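Flemoscombe Home Machines Group
Minutes of the meeting held on 30 May 2021

In the chair: Rajkumari Garg
Minutes of the January meeting were agreed with one spelling put right (Pillby, two Ls).

1. Can it pack a lunch yet?
Rajkumari opened with the question we keep coming back to, and for once there was plenty to say! The Nisico arm had 50 goes at the lunch job, moving a wrapped sandwich between worktop and basket, and managed over half without help. Cling film is still the hard part. It shines, it creases, and the loose end gives the fingers something to catch on that isn't lunch. Bread squashes too, so the grip has to stay gentle. Several members felt a round wicker basket was a tough choice, with its high rim and sloping sides, and all the better for it, as real kitchens are full of such things.

The view from the wrist was passed round and led to a long and very happy talk about whether to grip a sandwich across the slices or along them. Across was the favourite, but the filling may have other ideas. 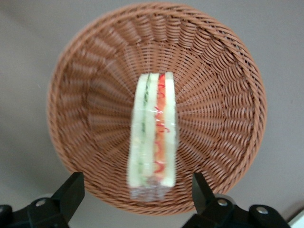

2. Shop-floor jobs
The Pillby shelf trial is going slowly but well. Tins and boxes are nearly dull now (hurrah), while bags of salad remain beyond it. Agreed that a person is still far quicker at both, and that we should go on saying so when asked.

3. Money
523 pounds in hand. Agreed to buy 4 sets of soft finger pads.

4. Actions
RG to write up the lunch results and ask Nisico about a slower closing speed.
All to bring awkward food in wrappers next time. Wraps and pasties especially welcome.

Meeting closed after 2 hours.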